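Week 3: Writing about rooms
Notes by Modupe Fashola

I'm keeping these short, as half of you told me in July that you never read the long ones! This week is about description in short stories, and mostly about leaving things out. Start with the kitchen in Parisi's story if you've got the Tivdale reader (page 31).

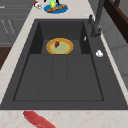 Fig. 1. Dark sink, pale marbled worktop, a plate.

Pick one thing and let it stand for the room. I used to list everything, right down to the curtain hooks, and my drafts were awful.
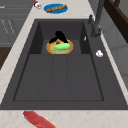 Verbs matter more than adjectives, I think. Try a kitchen paragraph with people moving about in it and see how few colours you need. If you do want a still object, something as plain as a green cucumber on a yellow-rimmed plate will do -- just don't give it three adjectives. 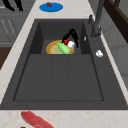

Fig. 2. The plate at the far end of the sink.

Now for mood. Faretti does it with weather, which I find a bit much.
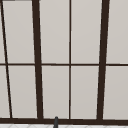

Endings are harder, and lots of you stop on somebody gazing outside. Please don't! A window with dark brown bars and pale, blank panes gives your character nothing to gaze at, so she'll have to speak.

For next time: 376 words, one room, no weather.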